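Section 4: Adding Past Sermons to Your Church's Listening Library

Welcome back! By now you should have your Cullix account open and your church's name showing at the top of the page. In this section we'll get your older sermons out of that box of discs (or that one hard drive in the office) and into a place where your congregation can find them.
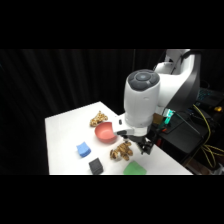

Before you begin

Please have your recordings gathered in one folder on your computer. Cullix takes MP3 and WAV files, and a free library holds up to 1,000 sermons, so most churches have plenty of room to grow. Jolanta Sobczak, who wrote the first version of this guide, moved 412 sermons over for the Lundutov congregation one August, and her advice was to start with a single series and get comfortable - the rest will wait for you.

Uploading a series

1. Sign in and choose Library, then Sermons, then Add a Series.

2. Type the name of the series just as your people remember it. If everyone called it "the Ruth sermons," go ahead and use that, even if the bulletin had something grander.

3. Drag your files into the gray box and wait for the green check mark beside each one. Long sermons can take a while on a slow connection, so this is a fine time to put the kettle on.

Caution: Don't close the browser window while files are still loading. Any sermon without a check mark will have to be sent again.

4. Click each title and fill in the preacher, the date and the Scripture passage. You may write the passage in full or shorten it (Philippians 2 or Phil. 2 will both work).

5. If you have the preacher's notes as a PDF, click Attach Notes. You can attach up to two files to each sermon.

6. Choose Save as Draft. Listen to the first minute or so of every recording, then come back and choose Publish.

Note: Sermons brought over from the older Kurek program sometimes arrive with the title and the preacher's name switched. Open the Tools menu and pick Swap Fields, and they'll be put right all at once.

Caution: Prayer requests are often spoken aloud at the start or end of a recording. Please trim these with the Tritusham editor before you publish, especially where someone's health or family is mentioned by name.

To share the finished series, see Section 5, Placing the Player on Your Blog.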